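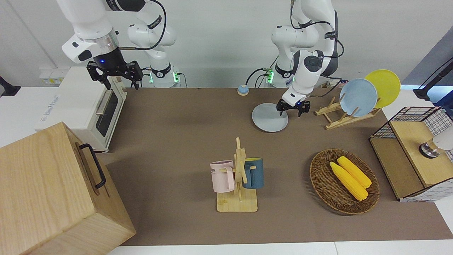

2. Junior mat programme, Tidine hall

Enrolment stands at 60 against a target of 200 for the full grant period. Beginners' judo runs at 17:00, with Golnar Hosseinzadeh as lead coach. Attendance registers are now kept on paper and copied to Stirkura monthly.

Spend to the end of October was £2,497, all on mats and coach hours. The Dreka order is short by 17 jackets, and the supplier has been chased twice.

First aid cover is in place for every session. Coach checks are complete except for one renewal.

Gert Mtshali, Parsa Judo Club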